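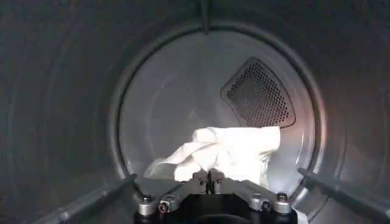 Curnis Hesberg Crossbody Review: Two Months In

I have a bag problem, and I'll admit it up front. There's a shelf in my hall closet that is supposed to hold hats and it has held zero hats for years. So when I say I've been carrying the same crossbody every day since I bought it, please understand how unusual that is for me!

The bag is the Hesberg, by Curnis. It's a mid-size crossbody in pebbled leather with a zip top, one outside pocket on the back, and a flat pocket on the front with a magnetic snap. I got mine in the color they call Bimach, a brown with a fair amount of red in it. On my screen it looked closer to chestnut. In daylight it's darker than that, and I like it better, but if you were hoping for a true tan you should go for one of the other colors.

I paid full price for mine, $49 for the strap and bag together during the launch. (You can buy the bag without the strap for less, which I don't get, but maybe you have a drawer full of straps. I might have a drawer full of straps.)

First impressions

It smelled like leather when I opened the box, and pretty strongly. I left it on the back of a dining chair for a few days and the smell settled down. The leather starts out stiff. The front pocket in particular didn't want to open more than a finger's width that first week, and I was a little annoyed with it. By the third week it had loosened up and now I can get my phone out with one hand while holding a coffee, and that's my test for any bag.

The stitching is even all the way around except for one spot at the bottom left corner where the thread doubles back on itself. It's tiny. I only found it because I go over every new purse like I'm buying a used car.

What fits

My everyday stuff: phone, a full-size wallet, keys, sunglasses in a hard case, lip balm, hand cream, a folded tote, and a paperback if it's a skinny one. A thick paperback will go in but the zipper complains. No tablet, no water bottle. I tried a short water bottle lying on its side and the whole bag took on the shape of a loaf of bread.

The back pocket is the best thing about it. It's deep enough that a boarding pass goes all the way in, and it sits against your hip so you feel like your things are safe in a crowd. I wish it had a zipper. It's only open at the top, and I wouldn't put cash in there.

Inside there's one slip pocket and one zip pocket. The lining is a pale gray cotton, and I go back and forth on that. It makes it so easy to find things! It also shows everything. I had a pen leak in there the second week (my own fault, I bought cheap pens) and the spot is still there after a lot of dabbing. The lining is sewn in, so you can't pull it out to scrub it properly. Please do not put a leather purse through the laundry to fix a lining, I've read about people trying it and I wince every time.

The strap

The strap adjusts with a buckle instead of a slider, so it stays where you set it. I'm five foot three and I wear it on the second hole from the shortest. My friend Asnakech Gudeta is a good bit taller than me and borrowed it for a wedding weekend. She used the very last hole and said she'd have liked one more. If you're tall and you like a bag to sit low, that's worth knowing before you order. She also told me it was heavy, and she's not wrong. I put it on the kitchen scale empty and it came to 1,156 grams with the strap on, so you start out carrying a fair bit before you've put a thing in it. On a normal day I don't notice. After a whole afternoon at the outdoor market I did notice.

The strap edges are painted, and the paint has started to crack a little right where it bends at the buckle. That's my one real disappointment so far. I wrote to Curnis about it and got an answer the next morning from somebody named Obsa Negussie, very nice, who offered to send a replacement strap. It hasn't come yet. I'll update when it does.

Compared to the Yimer

A lot of you asked how it stacks up against the Yimer, the bag I carried all last September and wouldn't shut up about. The Yimer is lighter and softer, and it folds flat in a suitcase. It has a flap, so it's slower to get into, and mine slouched so badly by the end that it looked tired from across a room. The Hesberg holds its shape. I set it down on a restaurant chair and it sits up straight like it has good manners.

For travel I'd still take the Yimer. For work and errands and dinner out, it's the Hesberg for me.

Care so far

I've wiped it with a soft cloth once a week and conditioned it one time, with a plain cream, after testing a dab on the underside. It darkened for an hour or so and then went back. We got caught in a pretty good rain walking back to the car and I blotted it, stuffed it with tissue paper and left it overnight away from the heater. No marks that I can find, and I looked hard.

The hardware is a brushed brass tone. There are a few fine scratches on the zipper pull from my keys, and nothing on the buckle.

Would I buy it again?

Yes, and I've already got my eye on the black one. I'd give it four stars out of five. The missing star is half for the strap paint and half for that open back pocket. If the new strap holds up I'll be giving half of it back.

Sizing note for anyone ordering: the bag is 21 centimeters across at the top and a touch wider at the base, so measure your wallet first if it's one of the long ones. Mine goes in at a slant.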